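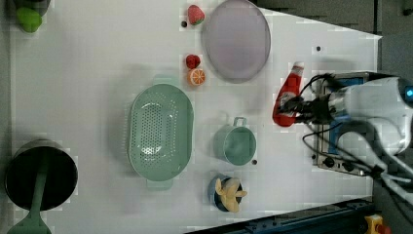
Visits and Open Days

Skandoston Toy Works, June open day

The Skandoston works opens its doors twice a year, and the June day is the better one for anyone interested in play kitchens. Admission was 2 dollars, paid at a folding table inside the gate. Parking is on the grass across the road. We arrived at half past nine and had the first hall nearly to ourselves.

The tour starts in the storeroom, where returned and older sets are kept on open shelving. The firm started with wooden trains and moved into kitchen toys when the Tolley building next door came up for rent. A wall panel covers this in more detail than most visitors will want. The molding hall was not running, but the doors were open and you could look in from the walkway.

Most people spent their time at the play food tables in the second hall. Children could handle things there, and so could adults. The pieces I liked best were on a white table with a mint-green colander, an oval one with a short handle at each end and a great many small holes. The cup beside it was the same green. A lavender-gray plate, large and round with a slightly raised rim, went well with both. I would have bought that plate on its own, but the shop sells it only in the Sfeir set, which costs 74 dollars.

The toy fruit was good too. The orange half has pale segment lines and a white ring of pith, and of the two strawberries I preferred the bigger one with the leafy top and speckles. The red ketchup bottle with its white cap was popular all morning. The small silver stove has a blue panel across the top and a row of round black knobs low on the front – a sensible height if the stove is on a table and the child is standing.

The Perance room, at the end of the corridor, is for painting. Sessions last 30 minutes and take 16 children at a time. Put your name down when you arrive, as the eleven o'clock session was full by ten. Aprons are provided.

Lunch was soup or a cheese roll from a counter by the loading bay. The soup was fine. Seating is limited, and several families ate outside on the wall.

The shop has a shelf of seconds near the back door, mostly plates and cups with marks on them. I came away with a bag of mixed vegetables and a ladle. Cards are accepted in the shop but not at the gate or the food counter.

The whole route is on one level except for the storeroom, which has three steps and a ramp at the side. The next open day is in the fall.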